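# Sinkholes in Brodimwood: your questions, answered as well as we can

Ever since the hole opened behind the Prirnetti feed store in August, the town office has been getting calls. Many are sensible. A few propose filling it with old tires. Hậu Kim, who spent her working life mapping limestone and has not managed to retire from it, agreed to go through the pile with us.

## Is it a sinkhole or just a hole?

It's a sinkhole. Just a hole is what you get when a buried tree stump rots or an old septic tank gives up, and we have plenty of those too. The one behind the feed store goes down into a gap in the limestone, and the dirt on top had been trickling into that gap for years before the surface let go.

## Why does Brodimwood get them?

We live on limestone, and rain is very slightly acidic. Water works down through cracks in the rock and widens them into channels, then into caves. This takes thousands of years, so you can stop blaming the last mayor.

The county's survey sheet shows 244 closed depressions in the township. Hậu rechecked them on foot and got 241. Two of the missing ones were farm ponds, and the third was a golf bunker.

## Did the quarry cause it?

Probably not by itself. The Grerumel quarry is on the far side of the ridge, and its blasting shows up on instruments as a tiny shake. What can matter is pumping. When a quarry or a big well lowers the water table, the water that was helping hold up a cave roof goes away. Hậu would like to see the pumping records before she says more, and so would we.

## Can an earthquake set one off?

A strong one can, if the roof of the cavity was about ready to go. The little ones we get here mostly rattle dishes and fill up the town's message board. Heavy rain after a long dry spell is a far more common trigger, along with leaking water mains and downspouts that empty in one spot.

## What are the warning signs?

Look for these, especially after a storm:

- A round patch of grass that has sunk, or that stays greener than the rest
- Fence posts or trees that have started to lean
- Doors and windows that suddenly won't close (if they never did, that's your house)
- Fresh cracks running in stair steps through block or brick
- Well water that turns muddy overnight

One sign on its own usually has a dull explanation. Several together are worth a phone call.
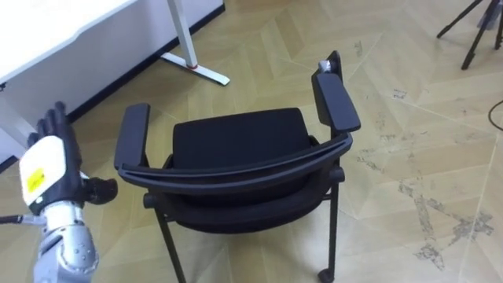 ## I found a hole in my yard. What now?

Stay back from the rim. The edge is often undercut, and it will hold you right up until it doesn't. Keep kids and dogs away, put up rope or fencing well outside the opening, and take a picture from a safe distance with something in it for scale. Your brother-in-law does not count as something for scale.

Then call the town office. If you smell gas or see a broken pipe, leave the area first and call 911.

## Can I just fill it in?

Please don't do it before somebody has looked at it. Loose dirt washes down the same drain the last dirt went down. A proper repair usually means digging to rock, plugging the throat with large stone, then adding smaller stone in layers with fabric and soil on top. Trash is out of the question. Whatever goes into a sinkhole can end up in a well, and dye poured into one on the old Huỳnh farm came out of a spring the next morning, 4 miles away.

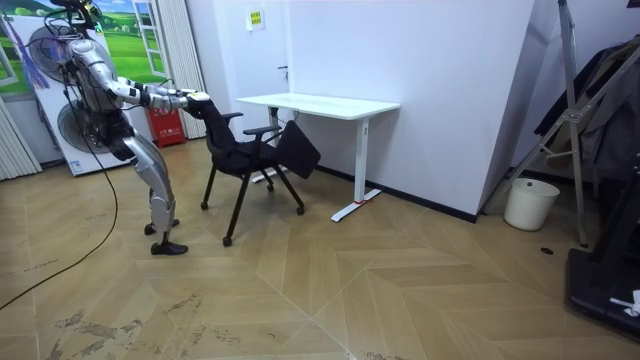

## Does my homeowner's policy cover it?

Read the part about "earth movement," then sit down for a minute. Many standard policies leave it out, and some sell it back to you as an add-on. Ask your agent in writing and keep the answer.

## How close is too close to build?

The township asks for an engineer's report on any new foundation within 400 feet of a mapped depression. Sheds are exempt, and we have met some very large sheds.

## Where can I see the map?

A paper copy hangs in the hallway at the town office, next to the dog license forms. Hậu's corrections are in red pencil. Please don't add your own – somebody already has, and we spent a morning looking for a cave under the bowling alley.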